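**The Fountain at Neltarley**

*Extract from the Report of the Gardens Superintendent, July 2025*

The Superintendent begs to report that the fountain in the lower court at Neltarley ran for the first time in 30 years on the morning appointed, and that it ran in the wrong direction.

The design was prepared by Mr Muthu Namboodiri of Basik, who allowed for a basin holding 300 gallons and a stone lip over which the water was to fall towards the house. The contractor, Mr Sreekumar Lobo, laid the lip in accordance with the drawing. The water fell towards the orchard.

Mr Lobo was asked to attend. He placed a level upon the stone and the level was found to be true. He placed it a second time, facing the other way, with the same result. He then sat down on the wall and asked who had lived in the house before.

The records were consulted. The last private tenant, Miss Hasham, had kept the court for most of her life and had written to the estate 136 times on the subject of her pear trees, which she considered to be short of water. Her final letter was dated in December. It was not answered.

Mr Namboodiri proposed raising the orchard side by the depth of a coin. This was done. The water continued as before - a little faster, in the opinion of the under-gardener, Suvarna.

The cost of relaying the basin has been put at 90 days' labour. The Superintendent does not recommend it. The pears have set well on every tree, including the two marked for felling, and a bench has been moved so that visitors may face the orchard.

The letter has now been answered.

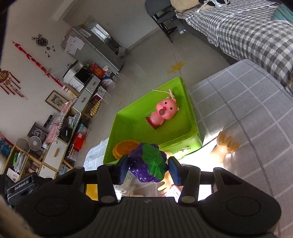
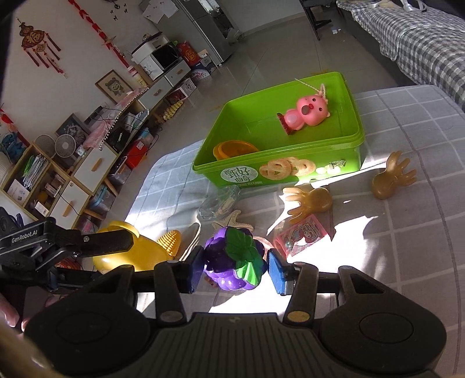 *Toy grapes with green leaves, and a green container, in both views.*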